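Tromik Opens Remote Teaching Service for Small Packing and Kitchen Operations

Operators will guide robot arms through customer tasks by hand controller, with recordings delivered in sets of 100

MIKKELSEN, Sunday, February 27, 2022 - Tromik, a maker of control software for robot arms, said it is opening its remote teaching service to outside customers. The service lets a trained operator steer an arm through a task from a desk while the system records every movement, along with what the cameras see. The recordings are then used to train the arm to do the task by itself.

The company has run the service for its own projects until now. Customers who sign up will send in the items they want handled, or a close match, and receive a set of recorded demonstrations and a trained control program that can be loaded onto their own equipment.

"Most of the people who call us have one job they want done," said Garnet Lachance, chief executive of Tromik. "They don't have a programmer on staff. They do have someone who can tell you exactly how the job should look when it's done right, and that is what we need from them."

The service is offered in two forms. In the first, called hand guiding, a person takes hold of the arm and moves it through the task. The motors are set to give way under light pressure, and the joint positions are stored as the arm travels. Tromik recommends this for short, repeated motions such as opening a drawer or pressing a lid closed.

In the second form, the operator stands away from the arm and steers it with a controller held in one hand. A trigger opens and closes the gripper. The company uses this for jobs where a person's arms and shoulders would block the cameras, and for jobs in which the object has to be approached from more than one side.

Both forms run on Dendska, the recording software Tromik released last year. Dendska keeps the camera views and the arm positions on a single clock and lets an operator mark an attempt as good, bad or unfinished as soon as it ends. Attempts marked bad are kept in a separate folder and are not used for training unless the customer asks for them.

A standard order is 100 good demonstrations of one task. Larger orders of up to 600 can be placed for tasks in which the objects vary in size or shape, or in which the starting layout changes from one attempt to the next. Delivery of a standard order takes 3 weeks from the day the items reach the Tromik workshop.

"The first few tries at any new task are slow," said Ginette Li, who leads the operator team. "You're looking at the object through a camera and your hand is somewhere else. After a morning on the same task it settles down, and those later recordings are the ones we want. We throw out our warm-up runs."

Operators work in pairs. One steers and the other resets the table between attempts, moving the objects to a new starting place from a printed list of layouts. The two switch at set times during the shift. Li said the list matters because people left to themselves tend to put things back in the same spot, and an arm trained on those recordings will look for them there.

The first outside customer is Ciltano, which packs fruit and snack orders for offices. Ciltano asked for help with mixed orders, where single pieces of fruit go into a basket or a tray by hand. The work covers 2 container types to start.
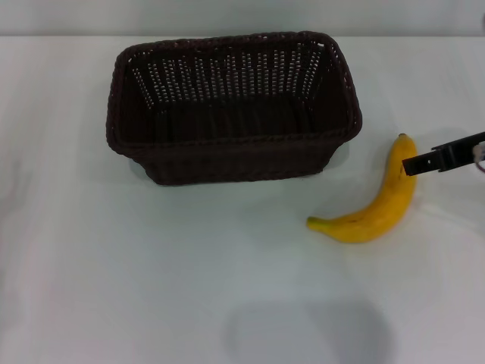

Teaching by remote control works best when the operator has a clear view of both the object and the place it is meant to go. For the Ciltano work, Tromik uses a plain white tabletop and a head-height camera view, and keeps other goods off the table while a demonstration is recorded. Fruit makes its own demands on the operator. A banana lying on its side, with the stem end toward the gripper, can be approached from the stem, but its curve means the fingers have to be lined up with care before they close. The dark wicker basket has a raised rim, so a piece of fruit has to be carried high enough to clear it before being let go. Operators are told to pause briefly over the fruit before closing the fingers, which gives the training software a clean point at which the reach ends and the grasp begins.

"We gave them a page of rules our packers already follow," said Colleen Morin, operations manager at Ciltano. "Don't squeeze, don't drop from a height, don't put heavy fruit on top of soft fruit. They asked a lot of questions about that page, more than I expected."

Tromik said customers may send their own staff to the workshop to record demonstrations under the guidance of its operators. No experience with robots is needed. A training session covers the controller, the stop button and the marking of attempts, and ends with a practice task that is not part of the order.

Recordings made for a customer belong to that customer. Tromik will not use them in other projects without written permission, and will delete its copies on request once an order has been accepted.

Orders for the service open in April. Prices depend on the task and are given after a short review of the items and a phone call with the customer.

About Tromik

Tromik develops software for teaching and controlling robot arms. The company is based in Mikkelsen, where it runs a workshop for demonstration recording and equipment testing.

Media contact: Keegan Boychuk, Communications, Tromik

Customer inquiries: Lorne Penner, Remote Teaching Service, Tromik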